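*Last touched up August 21, 2019. I keep this entry on the Widville wiki, and Rasa Koppel fixes my spelling.*

**Fixture and handling practice for robotic computer servicing** is the long name for a set of house rules that cover how a robot takes parts out of a computer, where it puts them down, and who gets to say stop. Most of us just call it the Kilska rules, after the shop where the first draft got written on the back of a packing list. I've worked with them long enough to have opinions, so expect a few (I've tried to keep them out of the numbered parts).

The rules don't replace any safety law or published standard for industrial robots. Think of them as the layer underneath, the stuff a general standard leaves for you to sort out: how deep a slot should be, how hard is too hard when you're pulling a card. The current edition has 63 rules. The first one had 11, and I kind of miss it! 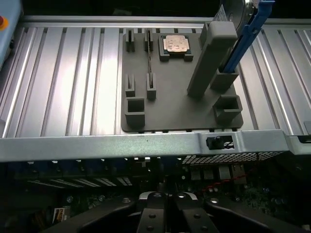

The fixture plate gets more pages than anything else in the rules, and people are always surprised by that. They come in wanting to talk about grippers and speeds, and then we spend the whole morning on where things sit. The basic idea is that every part has a home, and the home should hold the part in one position only. So a processor goes in a square holder with low walls, heat spreader up, and a card-like part stands on edge in a pair of slotted holders. Drives get a holder too, and the blue handle on the carrier should stick well out of the opening so there's something easy to grab on the way back. Rule 9 says the holders should be a plain, dull color, and I'm a big fan of that one — a shiny ribbed table throws enough glare at a camera already.

Dimas Mangundap wrote most of the plate section in July, two years back, while he was setting up cells for Sukprasert. His version had a separate plate for each computer model, and that got out of hand fast. The edition we use now lets one plate serve several models, as long as:

1. No holder accepts the wrong part, even if you push.
2. Empty holders stay on the plate. You don't take one off for a job that doesn't need it.
3. The plate is fixed to the table before the robot is powered, and somebody tugs on it by hand.
4. A changed plate means a new position check, however small the change was.

Number four is the one people skip. I've skipped it myself, and I paid for it with a bent bracket and a very long afternoon.

There's also a bit on the order of work. Parts that block other parts come first, fair enough, but the rules also ask you to put a part down and let go of it fully before the arm goes back to the computer. No carrying one thing while nudging another. Imia, a smaller shop that adopted the rules early, wanted an exception for cables and argued for it pretty well. It didn't get in. Cables are still hand work under rule 22, and any loose wire near the path of the arm gets tied back or marked on the job sheet.

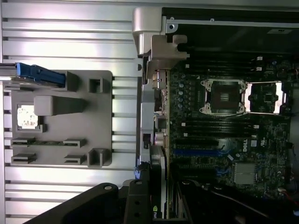
**Category: Working inside an open chassis**

Clearance is the big subject once the arm is reaching into the machine itself. The rules treat the inside of a computer as a crowded room, and the first thing they ask for is a keep-out map: a simple drawing of the places a finger must never touch. An exposed processor socket is always on it, with a wide border, even if its load plate is going to be closed again in a minute. Memory slots are on it too, apart from the latches at the ends.

Graphics cards have their own page. The finger should come in alongside the card and stay clear of the board, and any pull should be straight along the line of the slot. Rocking the card is allowed for people and banned for robots. Rasa thinks that's too strict, and she may be right, but out of 194 stops logged at Widville under the last edition, more than 63 came from sideways force on a card, so I'm not voting to loosen it yet.

A short list of terms, as the rules use them:

- **Home:** the holder a part belongs in.
- **Soft stop:** the arm halts and holds its grip.
- **Full stop:** the arm halts and a person has to walk over before anything restarts.
- **Blind reach:** any move where the robot's own hand hides the target. Allowed, but only at the slow speed.

Record keeping is the dull end of things. Each job gets a sheet with the plate number, the map version and every stop, soft or full. We had 1,088 sheets in the Widville binders when I last asked, and they're open to anyone who wants to read them (bring coffee).

**See also:** Gripper finger wear; Plate numbering at Sukprasert; Stop logs, Imia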